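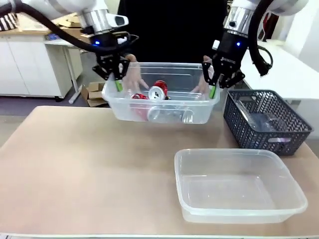
Equipment plan – two-arm bench, tub and can handling

3 min read

Status: draft, numbers still moving. Ismail Helmy owns this file, edit it anyway but leave a note in the changelog.

## What this covers

Buying list and budget for a second bench at Wesville. Same layout as bench one: two arms over a tan table, two-finger grippers, one wrist camera per arm plus the fixed one. Task set stays the same too – lift a tub by both rims, hold it level, move cans and bottles between tubs.

Does not cover: floor work, network, anything to do with the Dokent office move.

## Where we are

- Arms: quote in from Drolex, good through December. 2 arms, mounts included, controllers seperate line.
- Grippers: 4. One pair on the arms, one pair on the shelf. Last year we bought no spares and lost most of a week.
- Finger pads: green rubber, same as now. Order 10. They are the thing we replace most and they cost next to nothing.
- Wrist cameras: same model as bench one. Do not let anybody talk us into the newer one, calibration files won't carry over.
- Cables: get the longer set. Needs slack over the wrist or it pulls on a full reach.
- Table: any matte top, light color. Gloss is a no.

## Props

Cheap but they add up, and they always get left out of the budget. Clear tubs in more than one size, mesh baskets, soda cans, bottles. Clear plastic is what the Tawfik people asked for specifically, since their sorting line is all clear bins.

Things to plan for with clear tubs:

- glare on the rim and the corners, worse from the wrist view
- grip has to go inside wall / outside wall, pads need to sit flat on it
- they crack. buy double
- lids are a different part number, check before ordering

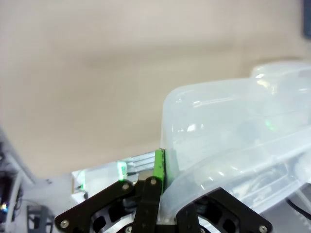

Also on grippers – the screws on the linkage plates. Budget for a proper driver set and a bottle of threadlocker. Bench one has been borrowing from the shop and the shop has noticed.

## Money

Small parts line (pads, screws, cables, props): 1447 dollars. This is the only number that is final. Arms and controllers wait on the revised quote, cameras wait on shipping.

Not in any line yet:

- training time for new operators
- a stool
- second power strip, long one
- storage for boxes, the cardboard is taking over

## Order of buying

1. Arms and controllers, longest lead time
2. Grippers with the arms, same PO if Drolex allows it
3. Cameras and cables
4. Table, props, small parts – local, can wait

If money gets cut: drop the spare grippers to one, keep the pads. Don't touch the cable line.

## Open questions

- Does the service plan cover grippers or only arms? Asked twice, no answer.
- Can both benches share a estop circuit, or is that a separate panel
- Who signs for delivery. Loading door is locked after 4 pm

## Changelog

- added threadlocker
- moved props out of "misc"
- took out the lift table, too much for what it does

Related
Bench one parts list
Finger pad replacement notes
Wesville room layout
Tub and lid part numbers

Questions: Ismail Helmy, Wesville bench team | © Dokent | Back to top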